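Moving Your Files into Bevoris

If you have been keeping your files somewhere else until now, welcome! Moving house is never anyone's favorite chore, but this one mostly runs by itself once you have it going, and you can carry on with other work while it does. Please read the whole section through once before you begin (it really does save time later on).

Before you start

Check how much room you have. Every Bevoris Home plan comes with 100 GB, and the Modus plan comes with 613 GB, shared between everyone on the account. Files in your Trash count toward that total, so a good clear-out first can make a surprising difference.

CAUTION: Do not cancel your old storage plan yet. Some services begin removing files soon after a plan ends, and we have no way of getting them back for you.

Starting the transfer

1. Sign in on your computer and open Settings, then Bring Files Over.

2. Choose your old service from the list and sign in to it when the second window opens. If no window appears, your browser is probably blocking it, so allow pop-ups for this page and try again.

3. Tick the folders you want. You can pick up to 5 top-level folders in one go, and everything inside them comes along too.

4. Choose Copy or Move. We'd gently steer you toward Copy for your first try, which leaves the originals exactly where they are.

5. Press Start. You may close the window now if you like, as the transfer carries on without it.

Note: Shared folders arrive as ordinary private ones. You will need to invite people again afterward, and it's kind to let them know ahead of time!

When it finishes

You'll get an email with a link to the transfer report. Open it and look for anything marked Skipped. The usual culprits are very long file names and files that were open at the time; rename or close them, then press Retry. Two retries are allowed for each transfer, after which you'll need to start a fresh one for whatever is left over.

Guide text by Ebere Obi, revised in August.

Contact Bevoris Support | © Nwachukwu Brarncombe | Back to top
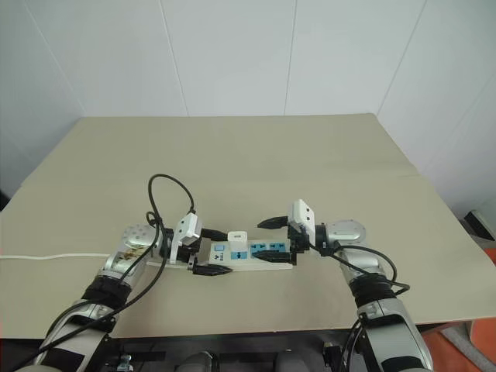 White power strip with a charger adapter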